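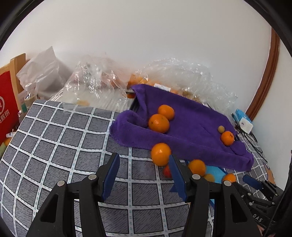
Tips > Kitchen Table > Recording Fruit Sorting at Home

Home | Pantry | Laundry | Workbench | Ask Us

Fernanda Aguiar and I have been recording kitchen chores for a learning system since the spring, mostly at her table and now and then at mine, and so many of you wrote in after the Thursday column to ask how we set things up that I promised to put it all down in one place. Fruit on a towel is where I tell everybody to begin. It's cheap, it's forgiving, and if you lose patience you can eat the props.

Start with the cloth. A thick towel or a soft throw is much kinder than a bare tabletop, where a mandarin will roll away from you the moment the pads brush it. Let it rumple. I used to smooth mine out between takes like I was expecting company, until Sheila Sedgwick looked over our first batch and pointed out that every single recording had the same neat surface in it. A learner that has only ever met a flat towel is going to be puzzled by a fold! So now we give the cloth a shove every few takes, bunch up a corner, turn it a little, and carry on.

Mix your sizes. Big oranges are easy, and it's tempting to do nothing but big oranges because the afternoon goes so smoothly. Put some little fruits in with them, in a color or two that isn't orange, and let a few sit close together. Picking one fruit away from its neighbor is a different job from picking one that sits by itself, and you want plenty of both. We try to do the awkward ones early, while our wrists are fresh.

Open the jaws all the way before you reach. I know it feels silly with a tiny fruit, but if you creep in half closed you'll bump it, chase it, and end up with a recording of yourself chasing it. Come in at a steady pace, stop, close, wait a breath, then lift. That little wait is the thing people forget most. Laurinda Vieira hums two notes of a song to herself and says it has cured her of snatching (it has also driven the rest of us half mad, but her takes are lovely).

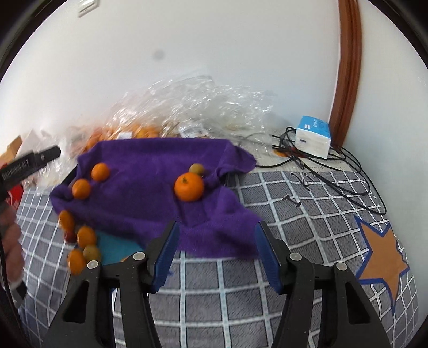 Keep your cables where your elbows aren't. Ours go off to the side of the table, and before each session I run a hand along them and make sure there's enough slack to reach the far corner without a tug. If you feel a tug in the middle of a take, finish the movement gently, put the fruit down, and mark that take for a second look. Don't yank.

You don't need to clear the whole room, either. Bernardo Patrício, who helps us with the files, likes a bit of ordinary clutter behind the work, and says the Basuvham recordings suffered badly from being made in front of one bare wall. What you do want to move is anything in the path of your hands. Crinkly plastic is fine at the back of the table. Up front it catches on everything.

About those files. We name each one for the house, the chore and the take, so a morning at Fernanda's comes out as aguiar-fruit-001 and so on up. Write the names in a paper notebook as you go, with a word or two beside each: "dropped," "two grabs," "good." Please don't throw out the dropped ones. Our instructions from Disarar were to keep them as long as they're marked, and Sheila tells me a fumble followed by a calm second try is worth having. The ones to leave out are those where you stopped to answer the door or put the gripper down mid-reach.

As for how many, Disarar asked us for 3000 takes across all the chores, and we have 2000 on the shelf, with 598 of them fruit. Nearly 6 hours of that was one rainy weekend in July, and I wouldn't do it that way again. My thumb was sore for days. Short sessions, a cup of tea, and swap hands if your setup lets you.

A few small things that didn't fit anywhere else:

Wipe the pads with a barely damp cloth after citrus. The oil from the peel builds up and the fruit starts to slip.

Swap out any fruit that has gone soft. It squashes under the pads, and you'll be scrubbing the towel.

Change the light now and again. We do a set with the blinds open and a set with the lamp on.

Shake the towel outdoors afterward and wash it by itself the first time, particularly if it's a strong color. I have one pink pillowcase that can speak to this.

Mafalda Bastos has asked whether nuts would work for the same exercise. Walnuts yes, hazelnuts I found too fiddly, though I'd be glad to hear from anybody with better luck. She is trying bread rolls next and has promised me her notes.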